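6/18/26
Teleop in sim, paddle task, wrist view
Operator: W. Halim. Notes: N. Sopacua

Setup
Tresis build from Tuesday, no changes to the physics. Control from the Hutapea handset over the lab network. Gripper speed cap left at the default. Recording starts on the first handset input now, so the dead time at the head of each demo is gone. Suryani's patch, works.

Target for the day was 100 demos of approach and grasp. Stopped at 10 to sort out the problems below.

Problems
Handset yaw drifts if the operator rests a thumb on the pad. Worst on slow approaches. Wulan re-zeroes between demos for now. Izzati has a dead band in a branch, not merged.

Latency is fine on average, but there was one stall of 218 ms during a close command. The command arrived late and the fingers closed after the wrist had already moved on. Demo thrown out. Log line 2327 if anyone wants to look.

Depth is hard to judge from the wrist view alone. Wulan tends to close early. Tried the side view in a second window; she found it slower, since she has to look away from the wrist view to use it. Leaving it as an option.

Approach alignment
The white part has a rounded end and a narrower neck, and the neck is where we want the grasp. Centering by eye on the rounded end gives a bad offset because the part leans relative to the fingers. Better to center on the neck and ignore the tip. In the view below the fingers are open with no contact on either side, and the part sits a little nearer the left jaw. Closing from an offset like this risks the left jaw touching first and pushing the part over. Correct laterally, then close.

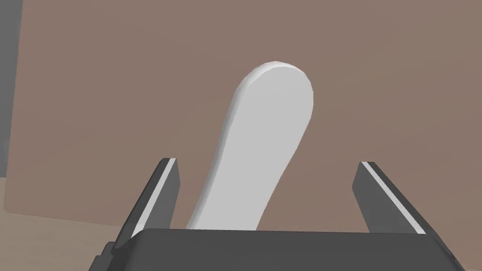

To do
Merge dead band (Izzati).
Check whether the stall is network or the recorder writing to disk. Wahyudi suspects the recorder.
Add lateral offset at close to the demo metadata so we can filter on it later.
Redo the 10 from today after the merge. Keep the old ones in a separate folder, do not train on them.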